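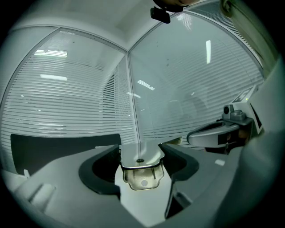

Two of the gripper tools used by the Lorero Robotics Club, in an office with glass walls and blinds.

Lorero students head into November with a full team and a new challenge

LORERO – The Lorero Robotics Club has 40 students this season, its biggest group ever, and they are taking on something the club has never tried before: teaching a robot arm to do everyday jobs by showing it how a person's hand would do them.

The students are getting ready for the Pulix Challenge, a regional contest for high school and community college teams. Teams are given a set of simple household tasks a few weeks ahead of time. They record people doing those tasks with hand-held grippers, train a model on the recordings, and then let a robot arm have a go in front of the judges. Once the round starts, no one on the team may touch the controls.

"Last year we programmed every single move by hand, and if a cup was an inch to the left, we were done for," the club's student captains said in a joint statement. "This year the arm has to look and figure it out. When it goes right it's the best feeling in the world, and when it goes wrong we all run over to see why!"

The tasks for this round are stacking cups, folding a dish towel and putting away a set of spoons. The spoons have been the big favorite so far, and also the biggest headache. Shiny things are hard for a camera to read, and the club has tried three kinds of spoon and a lot of different lighting before settling on a practice set.

Members work in pairs. One student holds the grippers and does the task while the other watches the recording come in and calls out problems, such as a hand moving too fast or a spoon leaving the camera's view. Then they swap. By the end of October the club had saved 148 clean recordings, and the towel-folding pairs are racing to catch up with the cup stackers, who got a head start.

A lot of the fun has been in the small discoveries. One pair found that slowing down for the last inch before a grab made their recordings much more useful. Another pair rewrote the club's checklist after losing almost 40 minutes of work to a full memory card, and the new first line (in capital letters) is CHECK THE CARD. First-year members have been put in charge of sorting the recordings, so they have seen more of them than anyone else in the club and now get asked for advice by the older students.

The training itself runs on a computer on loan from Tirix, a local engineering company that has supported the club for several seasons. Tirix engineers also drop in to answer questions, look over code and talk about what they do all day. The students say these visits usually run long, mostly on account of the snacks and the arguing about wheels versus legs.

The Huỳnh Learning Fund is paying for bus travel to the contest and for the club's spare parts, including a box of replacement finger pads that is already half empty. The fund also covers membership for any student who needs it, so joining the club costs nothing to those families.

No experience is needed to join. Current members include students who have been writing code since grade school and students who had never picked up a screwdriver before September. There are jobs for people who like to draw, write, film and build, and the contest asks every team for an engineering notebook, so good note-takers are very welcome.

Families, friends and neighbors can see the work for themselves at an open practice in November. Doors open at 4 p.m., and visitors can try the grippers, make a recording of their own and watch the arm attempt a full practice round at 5:30. Younger children are welcome with an adult. Light refreshments will be served.

About the Lorero Robotics Club

The Lorero Robotics Club is an after-school program open to all high school and first-year community college students in the Lorero area. Members design, build and program robots for regional contests and run hands-on tables at local school fairs. New members may join at any point in the season by coming to a practice.

Media contact: Lorero Robotics Club press desk. Reporters and photographers are invited to the open practice and are asked to let the club know ahead of time.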